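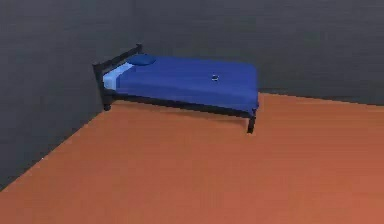 Horus Constituent Case System, Office Edition

Horus is a casework and correspondence system for the offices of elected officials: state legislators, county commissioners, city council members and their staff. It records each contact from a constituent, assigns it to a caseworker, tracks referrals to outside agencies, and produces the closing letter. It is developed and supported by Gitudix.

The Office Edition is the on-premises version. It runs on one server in the office or in the legislature's own data room and does not send case data to Gitudix.

Capacity

Standard license: 200 open cases per caseworker, no limit on closed cases.
Extended license: 400 open cases per caseworker, shared queues enabled.
Both licenses include the letter library, the district lookup table and the vote record module. The limit applies to cases with status Open or Waiting on Agency. Cases with status Referred Out do not count toward the limit.

When a caseworker reaches the limit, new contacts are placed in the unassigned queue. They are not rejected and the constituent receives the normal acknowledgment.

Contact intake

Contacts can be entered by hand, imported from a mailbox, or scanned from paper. Mailbox import runs every 15 minutes by default. The interval can be set between 5 and 60 minutes.

Form letters from organized campaigns are grouped by text match. A group is handled as one item with many senders, so one approved reply goes to all of them. The match threshold is set by the office administrator. A low threshold will pull in individually written letters that quote the campaign text, and these should be checked before the reply is released. In the Mandcombe city council office, a single zoning campaign produced 1,259 contacts. Of these, 1,177 were grouped automatically and the remaining 82 went to staff for individual review.

District lookup

Addresses are checked against the district table on entry. Results are In District, Out of District or Unresolved. Rural route addresses and new subdivisions account for most Unresolved results and can be placed by hand on the map screen. A manual placement is kept when the table is next updated unless the administrator clears it.

After redistricting, load the new table with an effective date. Cases opened before that date keep their original district code. Reports can be run on either code.

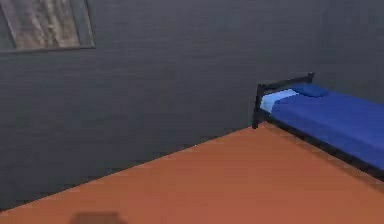

Vote record module

The module stores the member's recorded votes, sponsored bills and floor statements. A vote can be linked to a letter template, so that the bill number and the position are filled in when the reply is drafted. Amendments are stored as separate records under the parent bill. Voice votes can be entered but are marked Unrecorded and are left out of the public export.

Bill status is updated from a file supplied by the clerk. Accepted formats are CSV and XML. Offices whose clerk uses the Pathak layout need the Pathak import filter, part of the standard install but turned off by default.

Privacy releases

A case cannot be referred to an outside agency until a signed release is attached. The administrator can override this for one case at a time, and the override is written to the audit log with the user name and the reason given. Releases expire after 12 months unless the office sets a shorter period.

Campaign use

The Office Edition has no donor fields, no fundraising reports and no export to campaign software. Bulk export of constituent addresses requires administrator rights and is logged. Offices remain responsible for following their own ethics rules on the use of official mailing lists.

Server requirements

Four-core processor, 16 GB memory, 500 GB storage
Wired network connection
TWAIN-compatible scanner for paper intake
Separate backup volume, minimum 1 TB

Workstations need a current browser only. Tablets are supported for viewing and notes but not for letter approval.

Transfer from an earlier version

Version 6 data is converted during installation. Version 5 data must first be brought up to version 6. Custom letter templates are carried over with their merge fields, but page margins are reset and should be checked. The July release corrects an error in which attachments to merged cases were listed twice.

Ordering

Licenses are sold per office for a two-year term matching the legislative session. Quotes and purchase order forms are available from Perla Cisneros, Gitudix public sector sales. State the number of caseworkers, the current version if any, and the clerk's file format.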